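Pre-purchase inspection checklist: second cell, computer teardown bench
Prepared by Nathalie Cloutier, Prirnuvora, for the February budget round
Status: open items remain, see comments

How to use this sheet
Mark each item OK, NOT OK or N/A. "Sort of" was removed as an option after the last round, when it won by a landslide. Comments are mine unless initialled by someone braver.

Section A. The arm and what it stands on

A1. Bench rated for arm plus payload plus an adult leaning on it: OK
Comment: The supplier's calculation left out the adult. I put the adult back in. There is always an adult.

A2. Arm base bolted through, not clamped: NOT OK
Comment: Clamps are fine for a demo. We are proposing to spend real money on something that will be doing this in three years' time. Budget for the mounting plate. It is $182 and has been deferred twice.

A3. Emergency stop reachable from both sides of the bench: NOT OK
Comment: Reachable from one side, and from the other if you have the wingspan of a pelican. The Itow quote lists a second stop as an "optional comfort accessory". Please move it to the mandatory column and don't let anyone move it back.

A4. Floor clear of trip hazards within the marked zone: OK
Comment: OK at 10 a.m. I make no promises for the afternoon.

Section B. Gripper

B1. Fasteners checked for tightness and marked with paint pen: NOT OK
Comment: Checked, not marked. An unmarked screw is a matter of faith. One paint pen, petty cash, no form required.

B2. Finger can get in beside a hard drive caddy without fouling the bay: OK, with reservations
Comment: This is the item the whole purchase hangs on, so I'll be long-winded about it. The wider fingers in the Aguiar catalogue look splendid and would suit us well if we dismantled fridges. Desktop cases are a mess of rails, wiring and sharp folded metal, and every maker has had its own bright idea about where the drives should go. We need narrow fingers and we need spares.

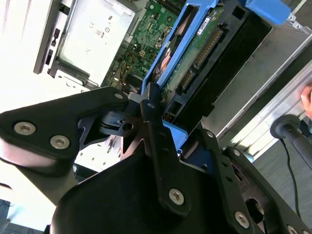

Spares are where the quotes part company. Itow includes one set of fingers and sells the next as part of a full gripper assembly, a bit like buying a new ute because you want a wiper blade. Aguiar sells fingers singly. Jada sells them singly too but ships when the mood takes them, with a quoted lead time of up to 8 weeks.

B3. Gripping force limited in software and the limit password-protected: NOT OK
Comment: Limited, yes. The password is on a sticky note on the controller. I have taken the note away, so if you are locked out, come and see me and bring an explanation.

B4. Cabling strained, twisted or rubbing at full wrist rotation: N/A
Comment: Not tested at full rotation. Retest before sign-off. I've marked it N/A under protest, as the form won't take a blank.

Section C. People near the machine

C1. Written rule on when a hand may be in the work area: NOT OK
Comment: There is an unwritten rule, and everyone I asked had a different one. The written version must cover holding or steadying a case while the arm is powered. If the answer is "only in reduced speed mode", the quote has to include reduced speed mode. The Jada base model does not.

C2. Case held by a fixture during removal: NOT OK
Comment: Price a proper fixture. Two of the three quotes assume the case will stay where it is put, out of respect for the robot. Allow for towers and slimline models, and for whatever comes in the back of the van.

C3. Cut-resistant gloves available in sizes people wear: NOT OK
Comment: We have 100 pairs of extra large. Somebody got a terrific unit price.

C4. Cases unplugged and left to discharge before they reach the bench: OK
Comment: Good procedure, clearly posted, laminated. Whoever wrote it should write C1.

Section D. Numbers for the budget

D1. Volume justifies a second cell: OK
Comment: We took in 2,847 desktops last year. The first cell copes on a good day and sulks on the others, and the backlog has started using the meeting room. I'm satisfied on volume.

D2. Quotes compared on the same basis: NOT OK
Comment: Itow has left out installation, Aguiar has left out freight, and Jada has left out the tax and hopes we're feeling generous. I've asked all three to requote against the attached list. Please don't average the current ones. I have seen the spreadsheet where somebody did.

D3. Service contract read in full by a person: OK
Comment: By me, over two lunches. Consumables are excluded, and the definition of a consumable runs to most of the gripper. Ask for that clause to be struck out.

D4. Training included for all operators on both shifts: NOT OK
Comment: Itow and Aguiar offer one session for two people, who will then "cascade the learning". We tried cascading with the forklift, and there is still a dent in the roller door.

Carry-over actions
Mounting plate: order now, don't wait for the cell.
Second stop: mandatory on all requotes.
Paint pen: today, please.
Fixture: sketch and price, N. Cloutier.
Hand rule: first draft to me, one page, no clip art.
B4: retest at full rotation and enter a proper result.

Recommendation at this stage: hold the purchase order until A3, C1 and D2 are closed. Aguiar is ahead on spares. None of them is ahead on paperwork.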